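The Grey Floor

The club met after the last lesson, in the room at the end of the science corridor, and it was called Ultow because that was what had been written on the box of parts when it arrived. The teacher had meant to change it. By July it was on the door.

I joined in my second year at the school, mostly to get out of the bus queue. There were 9 of us then. I'd never built anything that moved. I was given a seat beside a girl from the year above who was writing on her hand, and a bag of screws to sort, and I sorted them until it was time to go home.

The competition was called the Brostero. Each school had to send a team with a gripper, and the gripper had to pick things up from a flat floor and put them down again in the right place. The rules ran to 37 pages. The older pupils knew them by heart and quoted them at each other over the glue gun. Page twelve was the one about fingers. Fingers could be any shape but they could not be sticky.

Before a team could let its gripper work alone, it had to be taught. A person held it by the handle and did the job with it, over and over, and a camera on the gripper kept a record. Then the program was given the record and left overnight. That was the part I turned out to be useful for. I had a steady hand. The girl from the year above had better ideas than me and a worse hand, so she stood at the laptop and I knelt on the floor.

"Slower," she would say. "You're going in like you're swatting something."

So I went slower. Open, down, close, up, across, down, open. My knees hurt. I took to folding my jumper under them. After the first evening I could do it without thinking, and she said that was the trouble, because I was now doing the same pick every time, from the same side, and the program would learn that one side and no other. She made me come at it from the left, and from low down, and from so far back that my arm shook.

We had set ourselves a target of 171 good picks. A good pick was one she didn't delete. She deleted a great many. She deleted one where I sneezed and one where I was humming, though the record had no sound. I asked why and she said she could tell.

There was another team in the club, and we didn't get on with them. They had named their gripper Poulain and ours was called Pisier, both out of a list of surnames at the back of a maths book. Poulain had rubber on its fingers, which they said was not sticky, and we said was. There was an argument over page twelve that went on through two meetings and ended with the teacher pressing a finger of it against the wall to see if it would stay. It slid down. Everybody went back to work.

Pisier had plain fingers. She wouldn't have them changed. She said that if the fingers were good the program would get lazy, and I didn't believe that, but I couldn't have said why, so I carried on kneeling.
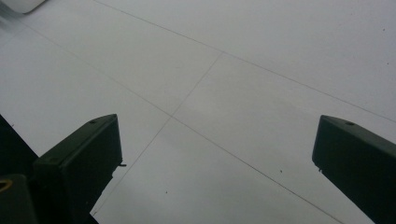 "Why do we have to do bad ones as well?" I asked her.

"So that it knows how to get back from them," she said.

She wanted picks that began in the wrong place. I was to start too far off, or too low, or turned half round, and then put it right without stopping. I found this much harder than doing it properly. My hand wanted to be in the right place from the start, and I had to send it wrong on purpose and then act surprised. We got 3 in an hour that she would keep.

By then it was dark outside and the cleaner had started on the corridor. The other team had gone. They had left their chairs out and a note on the board asking us not to touch the charger. She moved the charger.

We finished the last of the set the following week, late, with the teacher standing at the door holding his coat. She gave the record to the program and shut the laptop most of the way, leaving a gap so that it wouldn't go to sleep. She put a piece of paper on it that said LEAVE. I walked with her as far as the gate. We didn't talk much, as we never had unless it was about the gripper.

In the morning I got in before registration and she was already there. She had fixed Pisier to the arm and put a cotton reel on the floor, a red one from textiles.

"I haven't run it," she said. "I waited."

She pressed the key. The arm went out, and it went out badly. It was too far to the left and much too low, and I said so. Then it slowed, the way I'd been told to slow, and came round, and there was a small dip in it before it went down, a sort of nod. I knew that dip. I did it when my knees were sore and I was shifting my weight. I must have done it more often than I thought.

It closed on the reel and took it up and across. It put it down on the wrong side of the line.

"Wrong side," she said, and wrote it on her hand.

We came fourth at the Brostero, one place behind Poulain. The sports hall was cold and the floor was darker than ours, and Pisier missed things it had never missed in the end room. She argued with a judge over the timing of the second round and was given two seconds back, and it made no difference to the placing. On the coach home she had the rules out again and was marking something on page thirty.

She left the year after for a college in the next town. I kept the handle end of Pisier when it was taken apart, and had it on a shelf until I moved out. The new ones in the club asked me to show them how to hold theirs. I found a clear bit of floor and folded up my jumper.

"Slower," I said to the first of them, and he went slower, and I told him to start again from the left.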